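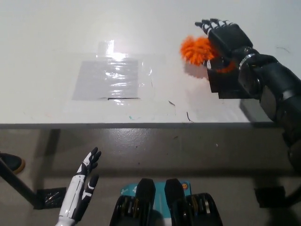 Bench view from the head camera, right hand closed on the orange pom-pom.

Grasp state estimator: what changed in the March build

The March build of the Donley control stack replaces the old grasp check with a proper estimator. Anyone who runs pick tasks on the two-handed platform will notice the difference in the logs before they notice it on the table, so this item covers what moved, what to change in your configs, and what is still open.

The old check was a threshold. After a close command, the hand controller compared finger joint positions with the commanded positions, and if the gap exceeded a fixed value for 12 consecutive control ticks, it reported an object in hand. For rigid parts this was adequate. A block stops the fingers early, the position error is large, and the flag goes high. Soft objects break the assumption. The pom-pom compresses until the fingers are nearly where they would have stopped on air, and the flag flickers or never rises at all. The planner then treats the grasp as failed, opens the hand and starts over.

Duyên Lục went through the retry logs and found that most repeated closes on soft objects came from this one condition. Raising the sensitivity was tried first. It fixed the pom-pom and produced false positives on empty closes, mainly from friction in the finger joints after a long session, and the change was backed out.

How the new estimator works

The estimator keeps a belief over three states: empty, held and slipping. It takes in three signals. The first is finger position error, as before. The second is motor current, filtered and compared with a free-close profile recorded for that hand at startup. The third is a visual score from the head camera, computed on a crop around the projected hand pose. The crop is classified by a small network that Thắng Mai trained on frames from the bench, with labels corrected by hand where the automatic ones disagreed with the operator.

The visual score is the weakest of the three when the hand is moving and the strongest when it is still. Its weight is therefore scaled by wrist velocity. During the approach it contributes almost nothing. Once the wrist settles after the close, it dominates for soft objects, where position and current both look close to a free close.

Loose fibers needed special handling. Strands that stick out past the fingers, or curl below the hand, were segmented as a separate object in the earlier perception node, and the planner would occasionally queue a second pick on them. The node now merges any region that shares color statistics with the held object and touches the hand mask. The merge is released when the state leaves held.

Self-filtering

Ieva Toom rewrote the self-filter, the part of perception that removes the robot's own body from the depth image. The previous version rendered a simplified model with padded capsules. With the camera at the head and the idle hand raised low in the view, the padding removed a strip of usable tabletop near the front edge. The new version renders the full meshes and dilates them by 7 pixels, with a larger margin on the fingers, where calibration error accumulates.

The cost is render time. On the bench machine the self-filter still finishes within the perception cycle, but there is less slack than there was. If you run additional nodes on the same GPU, watch the cycle overrun counter. The old capsule mode remains available by setting self_filter.mode to capsule.

Glare and shiny film

Glossy surfaces are still a problem. Clear film on a white top gives a saturated patch in color and a hole in depth, and the hole shifts as the head moves. The table plane fit now ignores saturated pixels before sampling, and this stopped the plane from tilting toward the hole. It does not recover anything under the film. Planning treats that area as unknown, and place targets inside unknown space are rejected with status code 2.

Several people have asked for this rejection to be a warning. Lụa Bùi, who owns the planner interface, wants to keep it as a hard stop until the depth completion branch is merged. Operators can override it per task with allow_unknown_place, and the override is written to the task log.

Planner changes

The planner consumes the state belief directly instead of a Boolean flag. A lift starts when the probability of held passes the lift threshold. If the belief is undecided, the planner holds the wrist still and waits for more visual evidence before it commits. This adds a short pause on soft objects and none that we can measure on rigid ones.

There is also a change to clearance. When a held object is deformable, the attached collision shape is built from the observed outline plus a margin, and it is refreshed during the move. This matters when lifting away from something directly beneath the hand, such as a block on the tabletop. The former fixed sphere overlapped the block at the start of the lift, and the planner reported a start state in collision.

What you need to do

Delete grasp.pos_err_ticks from your task configs. It is ignored, and the loader prints a warning for each occurrence.

Record a fresh free-close profile for both hands. The startup script does this if profile_on_boot is true. Keep the hands clear while it runs.

Check any code that reads the in_hand topic. It is still published for compatibility, derived from the belief, and will be dropped after 2 more builds.

Replays of older logs need the converter in the Furnival tools repository, as the hand message has gained a current field. Logs without current data convert, but the estimator will run on the other signals alone.

Open issues

The slipping state triggers late when fibers pull through the fingers gradually. Ánh Chu has a branch that uses optical flow inside the crop and is looking for test logs with slow slips, especially ones recorded under strong overhead light. Post the log path in the perception channel with the task name and hand side.

Hard shadows from the forearm are sometimes classified as a dark object on the floor side of the table edge. They fall outside the workspace bounds and are never planned against, but they do clutter the debug view. A fix is scheduled for the next build.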